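Workshop tips: keeping a small bench arm in order

What is worth doing, and what you can ignore

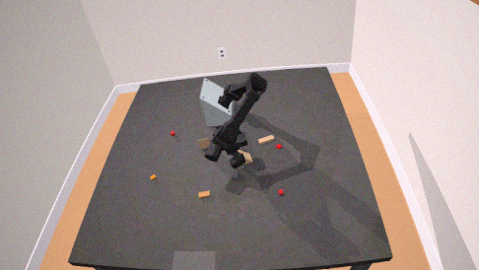

How often does a bench arm need greasing?

Far less often than the leaflets make out. If the joints are sealed, leave them sealed. If your handbook gives an interval, follow it, and treat anything stricter from a shop that sells grease with suspicion. I followed the Prundeo care plan to the letter for one winter and all I had to show for it was a sticky wrist joint and a smaller bank balance.

Bolts first

Most of the "drift" people complain about is a loose mount. Power off at the wall, support the arm with one hand and try the base with the other. If it rocks, nip up the mounting bolts a little at a time, working corner to corner. Don't lean on the spanner. I have stripped two threads that way and both were my own fault. Check again after a day's running, then leave it alone.

Thread lock is fine if the maker allows it. The strong sort is a menace on small bolts and I wouldn't have it in the house.

The table matters more than the arm

A dark, matt top is kinder to a camera than a shiny one, and I'll grant the sales people that much. It also shows dust beautifully. Wipe it with a barely damp cloth and let it dry before you start. No polish, whatever it says on the tin. Furniture spray gets on to the test blocks, from there on to the fingers, and then you spend Sunday wondering why the grip has gone soft.

If the table wobbles, fix the table. I have read long threads about retuning an arm which could have been settled with a folded bit of card under one leg.

Fingers and blocks

Plain wooden blocks are as good a test piece as any. The Kosolside set costs a lot more and is, as far as I can tell, blocks. Sand off any splinters and throw out the ones with crushed corners. Mix in a few small bright pieces if you want to know whether the fingers still close squarely, as a big block will hide a bent fingertip for months.

Clean rubber pads with warm water and a drop of washing-up liquid, off the arm if they unclip. Spirit dries some rubbers out. Chae pads lasted me seven months and the unbranded ones four, so there I did get what I paid for, which annoyed me slightly.

Cables

Leave slack at every joint. Move the arm by hand through its full reach, power off, and watch for any cable that goes tight. Tie it loosely. A cable tie pulled hard is a slow pair of cutters.

Simulated cells

Rehearsing a layout on screen is handy for reach and for seeing where the arm's shadow falls. I wouldn't trust it on grip. Amberg's guide suggests you can skip the bench trial if the screen version runs clean. Try that with a dusty block and see how you get on.

Spares worth keeping

One set of pads, a fuse of the right rating and the correct hex key, tied to the bench with string.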